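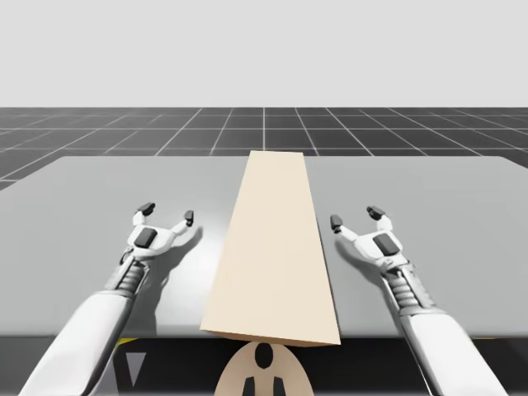 Leave the Kitchen Table Alone

Every few years Lorncombe decides it no longer needs a common table. The town library had one until May, a big plain thing where people read the paper and sorted their mail. Now there are 4 single desks with dividers, and the room is quieter than it was.

I think this is a loss. A shared table asks very little of you. You sit down, you move your coat, and after a while you know who does the crossword in pen. The desks cost $2000, which would have kept the reading room open on Saturdays for a good part of the winter.

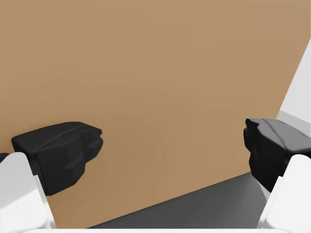
The usual answer is that people want privacy. Some do, and the library has a back room for them. But I grew up in a house on Dalgleish Road where homework, bills and supper all happened on one surface, and we got used to working next to each other. It was noisy. We also talked -- mostly about nothing much.

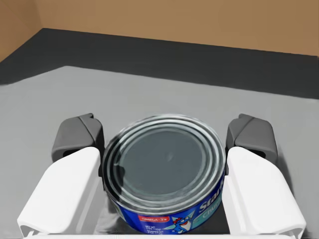

The Birkier Review, No. 214

Rukodholm went the other way. Its library kept the long table and bought better lamps. I stopped in on a wet afternoon and every chair was taken. Lorncombe still has its old table in storage, and I would like to see it carried back upstairs.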